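From: Marinescu
To: Grovden natural building list
Date: February 4, 2024
Subject: Re: Lime plaster over cob, north wall

> We got the second coat of clay plaster on in August and it looked
> fine until the rains. Now the bottom foot of the north wall is
> shedding like an old dog. The book from Rellness says to put lime
> over it and stop worrying. Has anyone done that on cob, and did you
> stop worrying?

I have done it, and no.

Our place at Plurnthorpe is 434 square feet of cob on a rubble trench, with walls I was very proud of until I met the weather. We limed the north side in the first year. It stuck well everywhere except the bottom foot, which came away in sheets the size of dinner plates and took a fair amount of clay along with it. I own the Rellness book too. It is a handsome book, and I suspect it was written somewhere dry.

Before you buy any lime, go out in a downpour and watch where the water lands. Ours was coming off a 10 inch eave, hitting a stone step and bouncing straight back at the wall. We extended the eave to 23 inches, moved the step, and dug the flower bed back down to where the stem wall could see daylight again. My wife still mentions the flower bed.

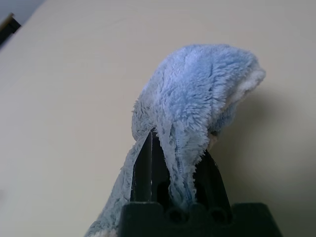
Light blue microfiber cloth, the shaggy kind

Then patch with clay, let it dry for longer than you can stand (we gave it around 30 days), scratch it up well, and dampen it before the lime goes on. Thin coats. Mist them twice a day and hang wet burlap if there's wind. I skipped the burlap on one section and have a map of a river delta there now, which visitors assume is decorative.

What did you use for the stem wall, and how high is it? If the answer is "what stem wall," write to me off list and I'll be gentle.

Marinescu
Plurnthorpe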